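3.2 Rules for recording with hand-held grippers

The rules in this section were written for the soap-and-dish task, the first of the four household tasks in the Garkach set, and were later carried over to the other three. They apply to the person holding the grippers, to the person checking the recordings, and to the state of the table before each take. The version described is the one dated 2022-12-20. An earlier draft, used through November, left the choice of table covering to each operator, and recordings made under it are reported separately in Section 5.

Table covering. The work area is covered with plain white paper. The paper may wrinkle a little in use but must not be torn or lifted by the fingers. It does not have to reach every edge of the tabletop. Objects are placed on the paper and stay on it for the whole take.

Objects. Only the objects named on the task sheet may be on the paper. For this task these are one bar of soap and one dish. The dish must be a different colour from the soap, at least on the surface where the soap rests. The soap may sit anywhere in the tray and at any angle, and operators are asked to vary its place between takes. Drainage slots in the tray are allowed, although small parts of soap can catch in them and the dish has to be checked after every 10 takes.

Clothing. Sleeves are to be plain, with no loose cuffs, cords or jewellery. Dark sleeves are preferred. Shadows from the arm and the tool are accepted as long as the outline of each object can still be made out (Figure 4).

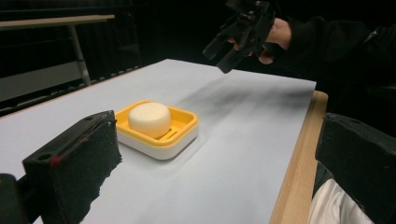 What happens to a take if the operator drops the soap off the paper?
The take is marked as failed and kept in a separate folder. The operator finishes the movement, opens the gripper and stops recording before picking anything up by hand.

Figure 4. Round soap bar in a yellow and white dish on the covered table, with a hand-held gripper angled down toward the table and its shadow falling across the paper.

Questions of this kind came up often enough in training that we added them, with their answers, to the operator's sheet. The full list is in Appendix B.

Before a session, the operator closes and opens each gripper fully and looks over the finger pads. A pad that has come away from the finger is replaced before recording starts. Small marks and scuffs on the fingers are left alone. We had first asked for worn fingers to be swapped at fixed intervals, but Cadside, where half of the sessions were run, found that wear depended more on the task than on the hours, and the interval was dropped.

Checking was done by a second person who had not held the grippers in that session. The checker watched each take once at normal speed and filled in a short form. Of the 369 takes submitted for this task, 80 were sent back, most often for an extra object on the paper or a recording stopped too early. Renji Tsuji reviewed the returned takes and settled those where operator and checker disagreed. A returned take was never edited. It was either recorded again or left out.

The same form is used for the Okabe and Droteo tasks, with a line added for lids.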